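Plakness Digitisation Working Group
Minutes of meeting held 15/02/2022, upstairs reading room

Present: Arvo Riihimäki (chair), Dee, Col, Marguerite, Hamish (minutes)
Apologies: Priya. Also the projector.

1. Previous minutes
Accepted, once Col's objection to the word "rambling" had been noted. The word stays.

2. Beetle drawers
Dee reported that 800 specimen labels have been transcribed since the last meeting. Of these, 200 give the locality as "near the creek". The district has a great many creeks. Marguerite suggested checking the collectors' field diaries. Arvo asked who could read the field diaries. Discussion moved on.

Action: Dee to flag the creek records as low precision and stop ringing people's grandchildren.

3. Database
The trial of Prodent continues. It is faster than the old spreadsheet and has a very handsome map, on which 11 of our moths currently live in the ocean. Col believes a minus sign has gone missing from the latitudes. Hamish believes Col typed them. Stastedar remains the alternative, although their quote came with a colour brochure and no price.

Moved (Marguerite) that we keep Prodent until the end of March and decide then. Carried, Col abstaining on principle. The principle was not recorded.

4. Names
Long discussion about whether to follow the newer checklist for the ground beetles. Arvo favours it. Marguerite has labelled seven cabinets under the old one and favours that. Agreed to store both names and show whichever the visitor searches for – a compromise that pleased no one enough to argue further.

5. Imaging

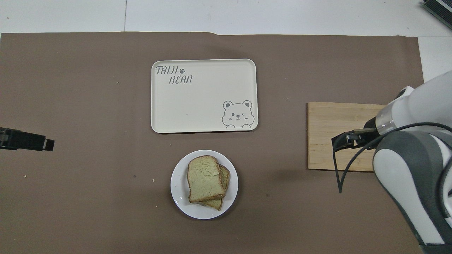
Hamish asked that file names include the catalogue number, and that "final_final2" be retired with honours. Agreed. Scale bars are to be in millimetres from now on, including on the specimens Col regards as obviously small.

Action: Col to rename his own files before the next upload.

6. Public page
The Willems template is ready apart from the search box, the footer and the text. Dee will draft the text. Arvo asked for fewer Latin names on the front page and then supplied a list of nine he would like kept.

7. Other business
The kettle. Deferred again.

Meeting closed when the lights went off. Next meeting in March, date to be circulated by Hamish.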